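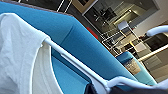
White cloth over a rod, blue fabric behind.

Kidum police say they have recovered 85 water meters stolen from homes on the east side. The statement came out this morning, 2020-02-25. I read it and then went to the briefing. Notes follow.

The meters were in a storage unit off Amato Road. Police say a member of the public called in about people unloading sacks there at night. Officers from the east side station watched the unit, then got a warrant.

Two people are in custody. Police did not release names. Neither has been charged as of this post. The department says charges will be filed once the water office confirms serial numbers.

If you missed the start of this: residents between Amato Road and the rail line began waking up to no water last June. The meters had been cut out at the curb. In a lot of cases the box lid was put back, so people called a plumber first and the water office second.

The meters have brass bodies. That is what they are sold for. The water office says it pays far more to put a new one in than anyone gets for an old one at a scrap yard.

The statement does not say how many meters have been stolen in total. I asked. The answer was that the department is "still matching reports." The water office told me the same thing last month.

What I can say is that the number recovered is lower than the number reported. I have copies of the monthly water office reports up to the end of the year and the losses in them add up to more than what was in that unit. So some are still missing, or were melted down.

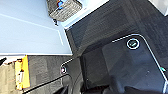
Gray woven basket on a pale surface, next to dark carpet.

On the scrap yard question. State rules say a yard has to take ID and keep a record for any brass plumbing part. Police said they have visited every licensed yard in the city. They did not say what they found.

The Pikeo yard, the largest one here, sent me a written reply. It says it does not buy utility meters from anyone except the city, and that it handed over its purchase records when asked. It says it has not been told it is under investigation. Police would not discuss any yard by name.

There is also a yard 40 miles south that has come up twice at city council meetings. It is in another county. Kidum police said only that they are "working with other agencies." I have a call in to the sheriff's office down there and will add their answer if I get one.

About the reward. The city council approved $2000 for information leading to an arrest. The person who called in the storage unit may qualify. The rule as written says an arrest and a charge, so no money moves until charges are filed. The city clerk's office confirmed that to me by phone.

The caller has asked not to be identified. Please stop guessing in the replies. I have hidden a few already.

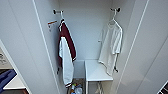

Next, who pays. People who lost a meter were billed a replacement fee at first. The council voted to stop that in the fall, and to refund anyone who had already paid. Several of you have written to me saying the refund has not shown up.

I took that to the water office today. They say refunds are going out as account credits and not as checks. Look on page two of your bill, under adjustments. If the credit is not there, you need to call and give them the police report number.

If you never filed a police report, you can still file one. The non-emergency desk will take it by phone. You need your address, the day you noticed the water was off, and the serial number if you have an old bill. The serial number is printed under your account number.

Renters: the refund goes to whoever's name is on the water account. If your landlord holds the account and charged you the fee, that is between you and the landlord. The water office will not get involved. Legal aid at the county building told me they have taken a few of these cases and will look at more.

Will the recovered meters go back in the ground? No. They are evidence for now. After the case ends, the water office says it will test them, but it expects most to be scrapped. The pipe ends were sawed off and many of the registers are cracked.

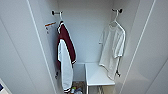 Photo: Istavix

On prevention. The city has been fitting locking lids on the east side. The bolt takes a special key. Crews started near the school and are moving toward the rail line. The work was supposed to be finished by now and is not. The water office blames a supplier delay on the lids.

You can ask for a locking lid before the crew reaches your street, but it will not move you up the list. I asked that one on behalf of the person who has sent it to me four times.

Do not pour concrete around your meter box. At least one household did. The reader has to be able to get in, and the city will bill you to break it out.

If you see someone at a meter box at night, call the station. City crews do go out at night for main breaks, but they have marked trucks and the dispatcher can tell you right away whether a crew is on your block.

One correction to my post from last week. I wrote that the storage company had been searched. It was a single rented unit, and the company is not accused of anything. It let officers use its office while they watched the unit, according to the police statement. I have deleted the old post.

Things I asked today and did not get an answer on: total number stolen, whether more arrests are expected, how long the unit had been rented, and whether anyone with past city employment is involved. On the last one the spokesperson said "no comment at this stage." I would not read anything into it either way.

The council's public safety session is next week and the thefts are on the agenda. Public comment is at the start this time, so get there early if you want to speak. Sign-up is at the door.

Adding one more. Someone asked if the west side has been hit. The monthly reports show a few there, all near the bus depot, all before winter. Police did not mention them in the statement. I will ask.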